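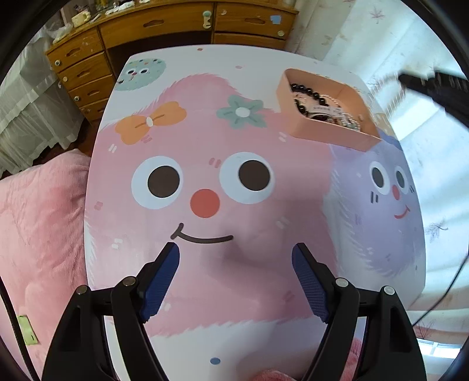
Posted by Gunnel Magnusson on Thu 6 January
Filed under: Days out

I went to the open day at Millstead because my neighbor had a spare ticket and I had the afternoon free. I don't work with robots. I used to do payroll. But I had read a little about the hand-held grippers they use there to teach the machines, and I wanted to see one up close.

The drive is 40 minutes from my house if you skip the highway. Parking was in the gravel lot behind the building and cost nothing. You sign in, get a sticker with your name, and wait for a group of 10 to fill up. Ours took a while. There was coffee.

The guide for our group was Gautam. He kept it simple. A person holds the gripper and does a chore with it, the camera on the gripper records the chore, and the recording goes into the pile the robot learns from. They call the project Zella. He said the pile had 951 recordings of small household chores when he checked that morning, and the target for May is a good deal higher.

The chore I liked best was the jewelry. They do it on a little white table with furry cartoon creatures printed on the top, the kind of table a kid would eat cereal at. The big one is pink, with an orange bow over one eye and a green flower over the other. There is a peach-colored tray with the bracelets and beads in it, and one of the two grippers has to get a strand up without dragging everything else along.

I had figured beads would be easy because they are light. Gautam said they are one of the worst things on the list. A cup keeps its shape when you grab it. A strand of beads changes shape every time you touch it, and the clear ones are hard for a camera to pick out. The black bracelet is easier to see, but round shiny beads can roll out of a pinch.

We each got a turn. The gripper is heavier than I expected and you squeeze a trigger to close it. The pads on the inside of the jaws are dark blue with ribs across them, and the ribs are there to help it hold. I dropped my strand twice. On the third try I came in lower and slower and got it over the side of the tray. My wrist was sore afterward, and I only did it for a few minutes. The people who do this all day take a break every half hour.

Somebody asked what a pair of grippers costs. Gautam said nearly 800 dollars for the parts, and that they put them together in house. Somebody else asked when a robot would be able to untangle a necklace. He said he would not put a date on that one.

After that we walked down the hall to see the arm they call Nikus. It was folding washcloths. It did two well and one badly, and then it stopped and a young man came over to restart it. We watched for a bit longer and then the next group needed the room.

They plan to hold another open day in May. You have to put your name on the list at the front desk, and I put down mine and my sister's.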